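Studura cell, wrist camera and gripper upkeep
Progress report for February, to Dénes Virág, Vinstead
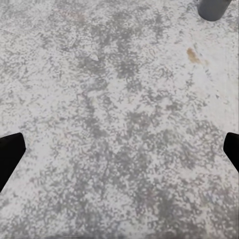 Work this month went into the simulated copy of the Heywood cell, which we use to check gripper and camera settings before touching the real arm. The wrist view was off at the start of the month: the left finger took up far more of the picture than it does on the hardware. Ryan Wragg traced this to an old mounting offset and corrected it by 11 mm. Both black fingers now come in at about the same height, with the gap open between them and the gray cylinder ahead and to the right. The speckled surface stays in for now. It gives the focus check plenty of fine detail, though the texture still smears along the bottom edge and we have a ticket open for that.

On the real cell, we replaced the finger pads and retorqued the wrist bolts. Two were under spec. The camera cable had worn at the second clip, so it was rerouted — the new run adds around 40 minutes to a full wrist teardown, and the service sheet has been changed to say so.

Calibration was repeated 17 times over 5 shifts. One run failed on a loose connector and was thrown out.

Still open: the spare gripper from Geren has not arrived. Until it does, any finger damage stops the cell. We would like approval to order a second set of pads by Friday.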